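About us

Hello! I'm Rodrigo Tejada and I run the Zoldale Robotics Club, which meets after lessons in the old textiles room at Zoldale School. I teach maths the rest of the week, so the club is the bit of my timetable I look forward to most (sorry, Year 9).

We started small, with two second-hand line followers and a box of wheels that didn't match. These days we've got a proper workbench, a cupboard that locks and a waiting list, and the older members know more about servo tuning than I do. Any student from Year 8 upwards can join, and you don't need to have written a line of code or picked up a screwdriver before. We'll lend you both!

Every member belongs to a team, and the teams are named after whatever they argued about at the first meeting, so please don't ask me to explain Jelley. Jelley are our builders. They do brackets, cable runs and anything that involves the drill. Pramari write most of the code and keep the logbook, and they're very strict about the logbook – if it isn't written down by the end of the session, it didn't happen.

We enter the Villanueva Challenge each year, a friendly competition between schools in our part of the county. We came ninth the first time and were thrilled with it, mostly for finishing at all. Last year we raised £3,979 towards parts and travel, from cake stalls, a sponsored walk and one very generous grandparent. Thank you, all of you!

This year's project is laundry. The challenge asked for a robot that helps with a household job, and the students voted for the one they all get nagged about at home. The plan is to get an arm to take clothes from a mixed pile, one at a time, and sort them by colour. It sounds simple until you try it. A plastic block stays the same shape wherever you put it down, but a T-shirt is different every single time, and the sleeves go off and do their own thing. 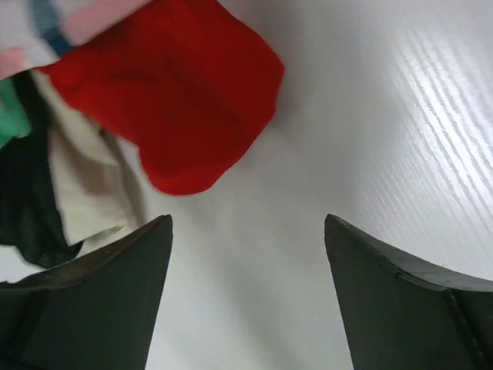 So we spend a lot of time on where to grab. Pramari want to go for the highest fold in the heap, Jelley would sooner start at the edge and work inwards, and we're testing both ideas before anyone is allowed to say they won. Shiny tabletops are another headache, as glare can muddle the colour readings, and the lighting gets fiddled with a lot.

We meet twice a week, straight after the last bell, and finish in around 2 hours. New members can start in January. Bring a snack, tie long hair back, and if you've got old clothes in good bright colours, we'd love them – just leave them in a bag at reception with my name on it.

Page updated 2025-12-06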